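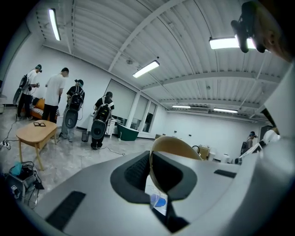 Handout 6

Rooms for Moving Bodies: Light, Ceiling and Floor
Course reader, compiled by Annelies Gasser

In the last handout we spoke about rooms where people sit. Now we come to rooms where people stand and walk while their attention is in another place. A headset is the clearest case, but a dance rehearsal or a fitting with a tailor has much of the same needs. Please read these notes before the January session and bring a floor plan of one room you know well. It can be drawn by hand.

1. Ceiling

With white walls and a white corrugated ceiling, a room takes light from many directions. The steel beams remain visible and they give the eye a direction, in our picture a diagonal one. Students often want to hide beams behind panels. I ask you to wait with this decision. A closed ceiling is quieter to look at, but it takes away height, and a person with a large pack on the back feels height very strongly, even when there is no danger to touch anything.

Mixed fixtures are common in rooms which were changed several times. A tube light and panel lights can hang in one ceiling and do the work well enough. For your plan, draw every fixture with its true shape and do not use one symbol for all. Emil Prantl corrected 43 plans last year and this was the mistake he met most often.

2. Floor

A marbled floor in gray is forgiving with dust and footprints. It is less forgiving with cables. A black cable on gray marbling can be seen by somebody who looks down, but a person who wears a headset does not look down, or looks down and sees another floor. So the cable belongs in your drawing too. Mark with a broken line where it lies at the beginning, and with a second line how far it can be pulled.

Rules we use in this course:
-- Cables go along the wall first and cross the open floor only one time.
-- Keep 60 cm free between a walking area and any furniture.
-- No loose rugs in the walking area.
-- Bags and coats stay outside the marked zone.

3. Standing in a group

When several people stand in a row, they need less floor than you expect. When they turn, they need much more. A backpack with a big shell behind it makes the body deeper, and the wearer forgets it after some minutes. Brigitta Kofler suggests to draw each person as two circles, a small one for the body and a larger one for the turning. I find this a good method. Where the large circles touch, write the letter T.

Do not forget the persons without equipment. They stand close in order to help, they bend the head, they step backward without looking. In your plan they also get two circles.

4. Seating

An orange sofa with a striped cushion behind the group may look like decoration only. For me it is a working part of the room. People need a place to sit before and after, and a strong color is easy to find again for somebody who has just taken off a headset. Still, a sofa must not stand inside the turning circles. Tahira Farooqui will show in her part how fabric and color behave under cold light, so I leave this subject to her.

Task for the session

Take your plan and place four standing persons in it, at least 2 of them with a backpack. Add the fixtures, one cable and one seat. Write half a page on what you had to move and why. Typed or handwritten, both are fine -- but please put your name on each sheet.

Plans go in the gray tray next to the door of the drawing room before noon. Questions about scale should go to Leopold Kofler.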